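Skumdale Household Textiles Diary: data card

Version 2

Summary

The Skumdale Household Textiles Diary records how households in Skumdale and the neighbouring parish of Arnby acquire, wash, mend, store and dispose of their clothing and soft furnishings. It was compiled for the Closden Centre for Domestic Studies under the direction of Nadja Kälin. The collection is intended for researchers in social history, waste policy and consumer studies, and for local authorities planning textile collections.

Contents

The release comprises 329 diary entries submitted by 84 households. Entries are supplied as a single table in comma-separated form, encoded in UTF-8. A second table holds one row for each household and may be joined to the first by the field household_ref. A codebook and a copy of the blank diary sheet are included.

Fields in the entries table

household_ref: reference assigned on enrolment. It carries no information about address or name.
entry_month: month to which the entry relates.
item_type: broad class of item, taken from the list in the codebook.
fibre_label: fibre content as copied by the householder from the sewn-in label. Left blank where the label was missing or could not be read.
source: how the item came into the home (bought new, bought second-hand, given, inherited, made at home).
event: what was done with the item (washed, mended, altered, stored, passed on, discarded).
remarks: free text, lightly edited as described below.

How the entries were gathered

Households were enrolled through notices in the library at Skumdale and the parish newsletter at Arnby. Each received a diary sheet and a short guide. Sheets were returned by post or handed in at the library desk, and were then typed up at Closden. Entries begin in December, and the first month shows a higher share of gifts than those which follow. Users comparing months should allow for this.

Two members of staff coded the item_type field independently. Where they differed, the entry was discussed and a single code agreed. The earlier codes have not been kept.

Editing and privacy

Names of persons, shops and streets have been removed from the remarks field and replaced with a general term in square brackets. Spelling has been left as written, including dialect words for bedding and household linen. A short glossary of these appears at the end of the codebook.

Storage and sorting

The event code "stored" covers items folded away in cupboards, chests or boxes. Items left out for sorting are not coded as stored until the householder reports that they have been put away.

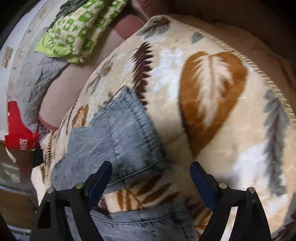 Fabrics in a pile over a soft furnishing.

Known limitations

Households were self-selected, and rented homes are under-represented. Workwear washed by an employer falls outside the diary. Curtains and loose covers were added to the guide after enrolment had begun, so their absence from early entries should not be read as evidence that none were owned.

Changes from version 1

The fibre_label field has been separated from remarks. Duplicate entries caused by sheets being typed twice have been withdrawn.

Terms of use

The tables may be used for teaching and non-commercial research, provided that the collection is cited by title and version. Requests for other uses, and notices of error, should be addressed to the Yazdani Reading Room at the Closden Centre, quoting the household_ref and entry_month concerned.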